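Shawky open house: two hours of mugs
Feb 16, 2022

The invitation promised "perception and planning, live." I had pictured something large and yellow behind a fence. Shawky turned out to be a white room with office chairs, a fridge and a wooden table, and the main attraction was tableware. 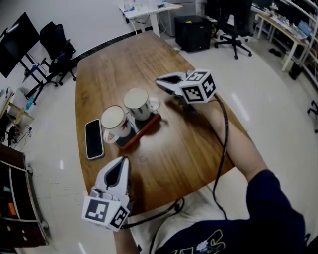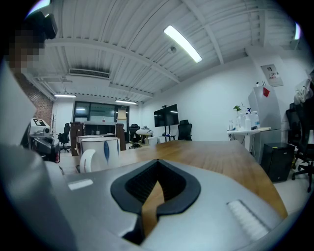
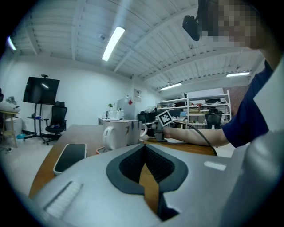 At the mug table: one head view, then two from the hand-held grippers.

Satish Krishnan runs the tracking side and talks like a man who has lost weekends to timestamps. The printed markers tell the software where each gripper is. A person does the task by hand, the recordings go through a tool called Grivska, and out comes a path the planner can argue with. The set he showed us held 2,928 recordings. Grivska had thrown out 93 of them, mostly for clocks that disagreed, and he seemed fonder of those than of the rest.

Shobha Shenoy had the planning demo on a laptop. Her complaint is that people are too good at this. We correct a grip halfway through without noticing, and the planner copies the wobble faithfully, as if it were the point. Her fix smooths the path but leaves the last 7 centimeters alone. I asked why 7. She said 8 was worse.

A visitor from Relavum wanted to know about glossy surfaces and got a long answer - I followed the first third. Satish was more cheerful about the replay viewer, where you can scrub all the camera views together and watch the position estimate jump whenever a marker drops out.

They hope to have Grivska talking to the Stolesen controller by May. Coffee was in the hallway, in paper cups.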